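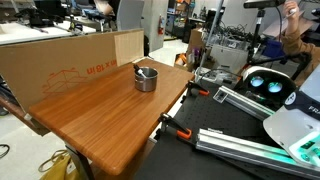
Home Threads Search Saved Log in

Iqra Chaudhry
26 October 2018

Okay, table update!! I finally have a favorite table and I need to talk about it for a minute.

Wood top, rounded corners, reddish-brown with stripes all through the grain. I had square corners for years at the Dikcombe place and my hip remembers every one of them.

Paid 168 for it from a seller over in Tindville, and Hina Bangash came along to help me carry (thank you Hina, I owe you soup).

Speaking of soup. My rule now is one pot out at a time and nothing else on the wood. A little steel pot, a utensil leaning in it, and the rest of the top left bare so the stripes show. I love it so much!

Someone asked what I put on it. Just oil, 2 thin coats, wiped off with an old T-shirt. Did the first one back in February and I still stop to look when the light hits the planks.

Also, keep your big cardboard! A tall sheet standing up along the back edge makes a great little wall. Mine still has the box drawing printed on it, with the writing upside down, and I'm not flipping it.

Next job is bags. Mine always end up on the floor under the table, strap and all. If you have a hook you like, send it my way, I'm reading every reply!

Last updated 26 minutes after posting

Contact | © Posar | Back to top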